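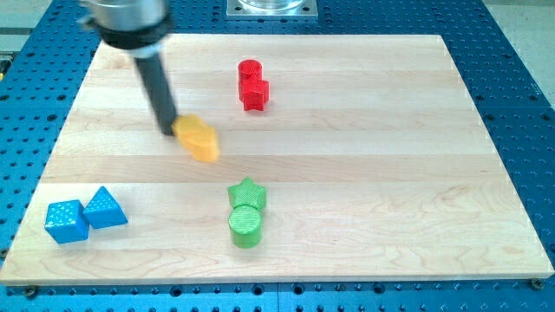 Blocks on the Big Board
May 2025

Every household has a drawer of plastic bits. Ours got promoted to a tabletop. The set is mostly cylinders and stars, a shape vocabulary Olesia Sydorenko settled on in October after her arches came off the printer looking like chewed toast. Click any picture for the larger version, or don't, they're blocks.

The reds. A cylinder at the back with a star parked in front of it, like a short relative in a wedding photo. Both have that slightly glossy printed surface that picks up every thumbprint in Stilwood.

The greens. Same two shapes, other way round, with the cylinder in front this time. Look at the flat top and you'll find the fine crosshatch from the printer. Hanna wants to sand it off. Hanna has been outvoted.

The yellow one. Lumpy, rounded on top, a star if you're feeling generous. Édgar Grajales maintains it's a cross. This has gone on for 7 months and I've stopped attending.

The board. Pale maple color, strips running left to right, a few darker streaks. Far too nice for this job. Ustyna Pylypenko wanted it for bread and still brings it up.

The blue table underneath. Full of holes, so anything smaller than a pea is gone for good. Keep your screws in your pocket.

Print files for the four colors, including the one we don't discuss, are on the Ludix page. Comments are closed on the star/cross question.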